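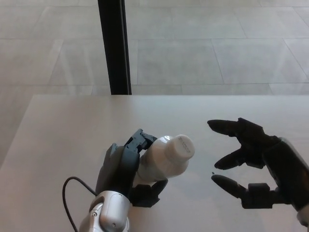 4. Connecting the Gedivero router to the fibre terminal

Before you start, check that your line is active. Nurkico sends a text message once the exchange work is finished. If you have not received it, the steps below can be carried out but the router will stay in standby.

Caution: Do not look into the end of a fibre lead or into an open fibre socket. Do not unscrew the terminal cover.

1. Plug the terminal into its own mains socket and wait for the PON light to show steady green.

2. Run the grey Ethernet lead from LAN 1 on the terminal to the WAN port on the router. The lead must click at both ends.

3. Connect the router power supply and press the button on the rear panel. Start-up takes up to 8 minutes. Do not switch off during this time.

4. On a computer or phone, join the wireless network printed on the router label and open the set-up page.

5. Select Connection, then Fibre. Enter the customer number from your welcome letter and set the VLAN field to 384. Press Save.

6. Wait for the Internet light to turn from amber to green.

Note: Customers moved over from Drolach in September keep their old customer number. Enter it with a leading 9.

Note: If a Balogh telephone adaptor is fitted, connect it to LAN 2 on the router. It will not register through LAN 1 on the terminal.

4.1 If the Internet light stays amber

Check the VLAN field first. A red LOS light on the terminal means that no signal is reaching the property; report this as fault code 49. In all other cases, hold the reset pin in until the lights flash and repeat from step 4. A reset clears any wireless name and password you have set.

Section 4 revised by Colton Kowalchuk, Technical Publications.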